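The Long Way to a Folded Cloth

Darnell Hutchins has folded the same piece of cloth more times than he has folded anything in his own house, and he has hardly touched it. He does it by remote control, through a pair of robot arms at the Batport workshop in Namberg, and when I ask if he ever gets bored he looks at me as if I had asked a surfer about water.

"Every crease is different!" he says. "You drop it, it lands some new way, and you have to think again."

I had come to Namberg expecting programming, long screens of it. What I found was closer to a piano lesson. The project is called Plistel, and its idea is that the best way to get a robot to handle cloth is to have a person do the job through the robot, over and over, while the computer keeps a record of every move. Hutchins holds a pair of hand controls. When his left hand goes out, the left arm goes out. When he squeezes, it squeezes. Later a learning program studies all those runs and tries the job alone.
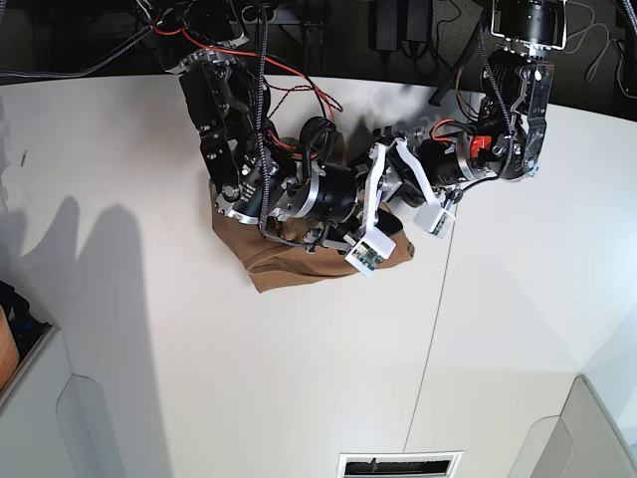 Two arms, one piece of cloth: hands-on teaching at Batport.

Cloth is a wonderful, maddening thing to pick for a first lesson. A cup is the same shape wherever you put it. A cloth has a new shape every time you let go, and half of it is usually hiding under the other half. Ernő Virág, who started Plistel and still writes much of its software, keeps a drawer of fabrics sorted by how much trouble they give. Silk is at the back. He won't let me open that end of the drawer.

Virág used to work on factory machines, the kind that put the same screw in the same hole all day, and he speaks of them fondly. But he wanted a machine you could teach the way you teach a kid to tie a shoe, with your hands over theirs. His first try was just that: he stood next to the arm and pushed it through the motions. It worked well enough for wiping a table. For folding he kept getting in his own way, and his elbows showed up in the camera views – so he moved to the remote controls and never went back.

I got a turn, of course. I had begged for one. The first thing you notice is that you can't feel anything. Your fingers close and the cloth is in there or it isn't, and you have to judge that with your eyes. Hutchins told me to watch for the fabric to bunch up between the fingertips before I lifted.
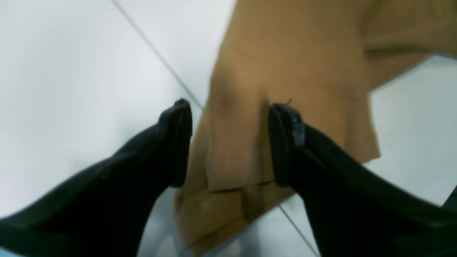

I lifted too early four times running. On the next try I got a corner up, carried it over, let go, and yelled loud enough that someone came in from the hallway. The fold was terrible. Hutchins saved the run anyway, because a slow, clumsy save can teach the program something a perfect fold can't: what to do when things are going badly. He has a word for runs like mine, "scenic," and he says it kindly.

The first round of lessons took 400 saved runs, most of them his. After that the arms were given the job on their own and managed a fold Virág was willing to call a fold in 88 tries out of the next hundred. The misses bother him less than I would have guessed. He plays them back at half speed over lunch, pointing with his fork.

Next comes a harder set of lessons with towels, which are thick and like to slide, and then shirts. Virág has promised the Goicoechea laundry across town a visit once the arms can do a sleeve. Hutchins wants to try socks first. They were still arguing about it when I put my coat on, and Hutchins already had the controls back in his hands.

Related stories
The Night Shift at the Goicoechea Laundry
Learning to Weld at Sixty
A Weekend With the Namberg Kite Builders
Why Your Towels Never Stack Straight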